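Workshop tips: robot arm on the sorting bin, house rules

Typed up in a rush for the wall by the Hemmin bench, please read before you switch anything on. Questions to Wyn Landeg, not to me, I'm on the other site till September. 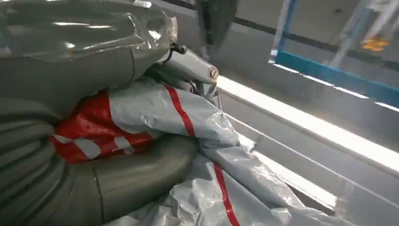
Before you start

Walk round it first. Once, slowly. Hands in view, sleeves up, lanyards off.
Stop button — press it, check the arm really goes dead, reset. Every shift, even if the last person swears they did it.
Guard door shut. Not nearly shut.
Speed at 29 per cent for the first run of the day. You can put it up after that, but 51 is the top for mixed plastics and hoses. Ka-ming set that limit and it stays.

Soft and floppy stuff

Film, sacks and tarps are the worst thing to pick. They fold over the fingers and the arm thinks it's got nothing, or thinks it's got two things.
Pick from a fold, never a flat bit. Flat bits slide.
Shiny wrap throws glare back at a small camera. Tilt the lamp, or turn one off. Don't turn them all off, it can't see in the dark any more than you can.
Coiled hose: take it from the outside loop and lift straight up. If it drags anything else with it, stop and put it down again. Don't let the arm tug.
Anything with a cable loop showing comes out by hand, arm stopped. Loops catch. We lost a whole afternoon to one.
Bags pushed down into gaps — leave till last. They come free when the big bits have gone.

Filling the bin

Keep the pile below the rim where you can. Stuff hanging over the edge gets a knock on the way past.
Heavy at the bottom, sheets on top.
No glass, no tins, no batteries. If you find a battery it goes in the Nurkivton tub by the sink and you write it in the book.

When it drops something

Let it finish the move. Then stop, then door, then reach in. That order.
Never catch. I mean it.
3 drops on the same item and you take that item out yourself and carry on. No point watching it fail all morning.
Write down what it was and wich setting. "Dropped again" is no use to anybody, Amnuay P. has a page full of those.

Cleaning

Finger pads: damp cloth, bit of washing up liquid, dry them properly. Sticky tape residue comes off with a dab of cooking oil, then wash again or they'll slip.
Camera window gets a soft dry cloth only. No kitchen roll, it scratches.
Check the screws on the wrist when you do the pads. Finger tight is not tight.

Two people rule

2 people in the room for any change to the programme. One at the screen, one at the stop button. The one at the button does nothing else, no phone, no tea.
New starters watch Mio Fujimoto do a full bin before they have a go themselfs.

Last thing at night

Arm parked, power off at the wall, key back on the hook. Bin lid on if the heating's going off — damp plastic sticks together.

Enedora Workshop Tips | Contact: ask at the front desk | © Enedora | Back to top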